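Ticket: Larora reader – story collection opens in wrong order
Opened by: Jamila Kanagaratnam
Assigned: Dinesh Sivakumar
Status: waiting on publisher

JK: The Gauthier omnibus has 33 stories. Contents page is right, but tapping "next" after the second novella drops me into the author's afterword, which spoils the rest.

We use cookies to remember your settings. Accept / Manage

DS: Please clear the cache and download it again.

JK: Did that in February for a different book and it did nothing. Did it again anyway. Same result. 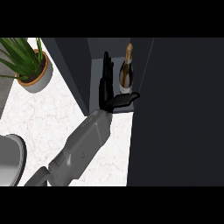 Potted plant on white marble.

DS: Could be your device. Jhun Agbayani opened the same file and it paged fine.

JK: Did he read past location 2,000? I doubt it. The jump is at 3,054.
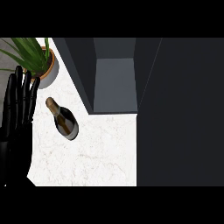 DS: He stopped at 1,000. Retested – he gets the afterword too. The spine list in the Hokine file has it in the wrong slot. Sent to Arvo Laaksonen for a corrected file.

JK: I was told "corrected" last time. Leave this open until I've paged through it myself.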